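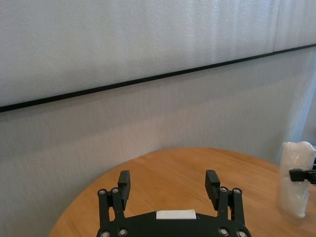
Stillwood line closure in July: through tickets to Pleltar airport

Forum: Rail and Air Connections > Planned Work and Disruption

trackcircuit_b
The July work notice for the Stillwood line is posted. Summary for anyone who uses it to reach Pleltar:

Full closure between Stillwood and Bach for 28 days. Buses replace all trains over that section. Trains run normally from Bach to Pleltar, but on the weekday off-peak pattern all day, so the early peak extras are gone. Last airport train out of Bach is unchanged.

What the notice leaves out is how through tickets are handled if the bus misses the train at Bach. The regular tariff has a minimum connection of 8 minutes there. That figure was set for a cross-platform change. The bus stop is on the street side, past the parking structure, and the notice doesn't give a revised figure.

Has anyone gotten an answer from Uver on this?

ohmsandaxles
The minimum connection is a timetable parameter. It decides which itineraries the system will sell. It has no bearing on liability once you hold a through ticket. If you're sold one ticket Stillwood to Pleltar and the first leg is late, you're carried on the next departure. Same as any other day.

trackcircuit_b
Carried on the next departure, yes. I'm asking about the flight.

ohmsandaxles
Then the answer is no. The rail ticket ends at the airport station.

Farebox Lenny
Not completely right. Uver sells the combined rail and air fare on some routes out of Pleltar, and on those the train is a coded segment with a flight number. Miss the flight because the segment was late and you get rebooked. I did it last winter out of Bach. Took an hour at the desk but there was no charge.

ohmsandaxles
The combined fare is valid from Bach only. Stillwood was never loaded as an origin. Look at the station list in the fare conditions. Anyone starting at Stillwood has a separate local ticket plus the combined fare, so a late bus is a late bus and the protected journey hasn't started yet.

Farebox Lenny
I stand by what I wrote about Bach. I'll take your word for Stillwood.

trackcircuit_b
Checked the list. Stillwood is not on it. That settles the combined fare, and it also means a good share of people posting in the other thread think they're covered and are not.

Renu Awasthi
I did bus scheduling for a contractor on a similar closure, different line. A few practical points.

The published bus running time is usually a free-flow figure plus a fixed allowance. It won't include loading bags. A coach with a full hold takes far longer to unload than one with commuters on it, and the driver can't leave the curb until the hold is shut. If the first morning buses carry mostly airport passengers, expect them to be late at Bach from day one, with the error carried into the next trip by the same vehicle.

Also check whether the contract has the train held for the bus. There are normally two versions: "connection advertised" and "connection maintained." Only the second obliges dispatch to hold, and only up to a stated limit. The wording is often in the staff notice and missing from the public one.

trackcircuit_b
The public notice says "connecting buses." No other term used.

Renu Awasthi
That reads to me as advertised. I would plan on no hold.

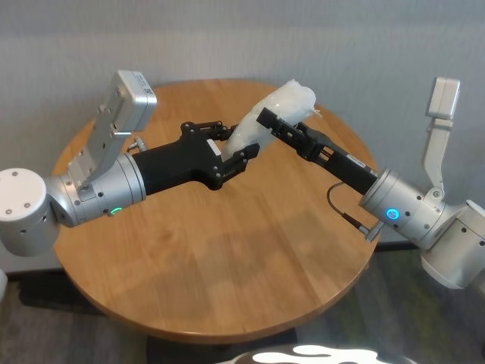

White plastic-wrapped item above a round wooden table, gray wall behind

gaugecorner
Disagree with the pessimism. Bach dispatch held trains for the buses during the bridge job, and there was nothing in writing then either. The duty manager has discretion and uses it, especially for the first departures.

ohmsandaxles
The bridge job was a late-evening closure. The train behind was empty stock. Holding cost nothing. In July you have the off-peak pattern on a single-track approach to Pleltar, and a held train blocks the inbound one at the loop. I'd be surprised if dispatch accepted that more than once in a morning.

gaugecorner
The loop was lengthened.

ohmsandaxles
Lengthened, yes. It's still one loop. Train length was the constraint that work removed. It did nothing for the meet.

gaugecorner
Fine, but a short hold is absorbed in the recovery time before Pleltar. There is slack there. I ride it daily and we sit outside the station most mornings waiting for the platform.

Farebox Lenny
You sit outside because the platform is occupied. That's a queue. I wouldn't call it slack.

kestrel_yard
Question on capacity. Notice says replacement service is sized for 2,000 passengers per day. Is that each direction or total?

trackcircuit_b
Not stated. The table footnote only says "daily demand, Stillwood to Bach," which I'd read as one direction, but I wouldn't rely on it.

kestrel_yard
If it's the total, the morning is short. Some 200 people get on the first airport train at Stillwood alone in July, going by the platform counts the users' group put out.

Renu Awasthi
Daily totals aren't much use for this. You want the vehicle allocation by half hour. Ask for it in writing and quote the notice. Operators do release it, though sometimes after the work has started.

trackcircuit_b
Request sent to Uver through the web form. I asked for the following:

Vehicle allocation by half hour, each direction
Whether the connection at Bach is advertised or maintained, and the hold limit if any
The minimum connection used to sell itineraries during the work
Whether Stillwood tickets are accepted on the highway coach to Pleltar

Farebox Lenny
Last one is the useful one. The coach skips Bach entirely.

ohmsandaxles
It was accepted during the bridge job, with a printed rail ticket only. Phone tickets were refused because the drivers had no reader. Print it.

gaugecorner
I had a phone ticket accepted.

ohmsandaxles
Then your driver waved you on. The instruction was paper.

trackcircuit_b
Auto-reply received, no content. I'll post the answer in this thread when there is one. Until then I'm booking the bus before the one the planner offers.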